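Speaker notes - Thursday evening talk, Skarnport

Start with the blessing question straight away, don't warm up. Who here says something before they eat? Wait for hands. Give it longer than feels comfortable.

My line: grace before meals is the smallest service most of us will ever lead, and I love it for that. Eight words will do. Kids can lead it. So can the uncle who hasn't been inside a church since his wedding!

Then the Skarnport parish booklet. It had 43 table prayers in it, 300 copies printed, and people still turn up with theirs covered in gravy. Read the harvest one. Slowly this time.

Slides now - kitchens, where most of our praying gets done.
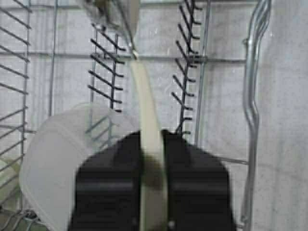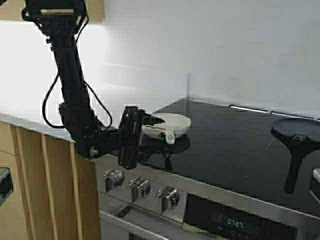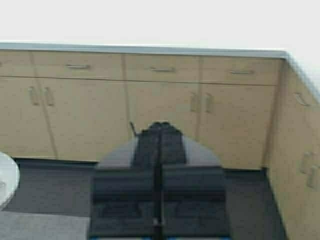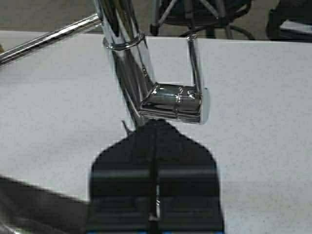

One reader of the booklet wrote back that she'd stopped saying grace because it had turned into a race to the potatoes, and could I please tell people to take a breath first. Yes! Read that out in full, then do the breath together.

Move to the Hubmann hymnal. Sung graces, pages near the back. Try the round in two halves, window side first. If it falls apart, keep going, it's a good noise anyway.

Mention guests of other faiths at the table. Ask them beforehand, offer them a turn, and be happy with silence.

Leave time for questions. Booklets on the side table, gold coin if you've got one.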